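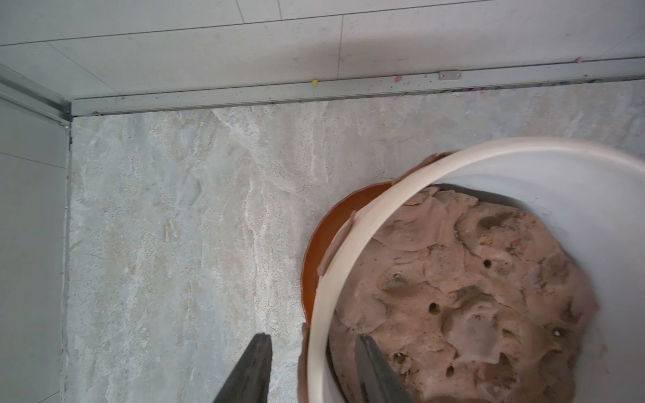 Recuperación de arcilla en el taller de cerámica: procedimiento para usuarios

Centro de Oficios Konel
Área de Cerámica
Revisión del 5 de noviembre de 2018

El presente procedimiento se aplica a la arcilla sobrante de los cursos de torno, modelado y esmaltado inicial que se imparten en el Centro. Sustituye a las indicaciones que figuraban en el tablón del aula de tornos. Las consultas deberán dirigirse a la responsable del área, Elikem Antwi.

Material admitido

Se admiten los recortes de torneado, las piezas crudas desechadas, la barbotina de las bandejas y los restos de modelado, siempre que no hayan pasado por el horno. La arcilla bizcochada no recupera la plasticidad y debe depositarse en el contenedor de escombro. Tampoco se admitirán restos con esmalte, yeso, alambre o fragmentos de esponja. El yeso merece especial atención: un trozo pequeño incluido en la pasta puede provocar desconchados semanas después de la cocción.

Cada pasta se recupera por separado. El taller trabaja con loza roja, loza blanca y gres, y los recipientes están rotulados en consecuencia. Una mezcla de pastas con temperaturas de cocción distintas se reservará exclusivamente para ejercicios que no vayan al horno.

Secado previo

Los restos se extenderán en las bandejas de rejilla hasta que estén completamente secos. La arcilla a medio secar absorbe el agua con lentitud y deja grumos duros en el interior, mientras que la arcilla seca se deshace por sí sola al sumergirla. En los meses fríos el secado puede prolongarse alrededor de 8 días.

Una vez secas, las piezas grandes se partirán con el mazo dentro de un saco cerrado. Esta operación se realizará con mascarilla de protección contra partículas finas y nunca en el aula durante el horario de clase. Queda prohibido barrer en seco; el polvo se retirará con bayeta o fregona húmeda.

Remojo

Se verterá primero el agua en el recipiente y a continuación la arcilla, hasta que quede cubierta por unos dedos de agua. No debe removerse durante las primeras horas. El remojo tendrá una duración mínima de dos días, con el recipiente tapado y la fecha de inicio anotada en la etiqueta.

Transcurrido ese plazo se retirará con un cazo el agua clara de la superficie, que se verterá en la pila con decantador. En ningún caso se utilizarán los lavabos de los aseos. La pasta restante se mezclará a mano o con la batidora de varilla, y se pasará por el tamiz si se observan impurezas.

Desecado sobre yeso

La pasta se extenderá sobre las placas de yeso en una capa uniforme de 5 centímetros como máximo. Cuando la cara inferior se desprenda limpiamente de la placa, se dará la vuelta al conjunto. Conviene comprobar el estado varias veces en la misma jornada, sobre todo cuando está encendida la calefacción, ya que los bordes se endurecen antes que el centro. Si esto ocurre, se doblarán los bordes hacia dentro y se cubrirá la pasta con un paño húmedo.

Para retirar la arcilla se emplearán rasquetas de plástico. Las metálicas arrancan partículas de la placa.

Amasado y conservación

La arcilla está lista para amasar cuando puede enrollarse en un cordón y doblarse sin que aparezcan grietas y no deja residuo apreciable en la mano. Se amasará en porciones de 3 kilogramos, por el método de cabeza de buey o en espiral, hasta eliminar las burbujas de aire. Para verificarlo, se cortará el bloque por la mitad con el hilo y se examinará la sección. Si aún se aprecian huecos o vetas de distinta consistencia, se continuará amasando.

Los bloques terminados se guardarán en bolsa cerrada, con indicación de la pasta y la fecha, en el armario inferior del almacén. Se recomienda un reposo de una semana antes de su empleo en el torno. Si durante el almacenamiento apareciera olor o moho superficial, la arcilla sigue siendo utilizable; bastará con amasarla de nuevo, con guantes en caso de piel sensible.

Horario del servicio

Las placas de yeso se reservan en el cuaderno del almacén. Durante el mes de diciembre el último turno de recogida se adelantará por el cierre de las instalaciones, y los recipientes sin etiqueta se vaciarán antes de esa fecha.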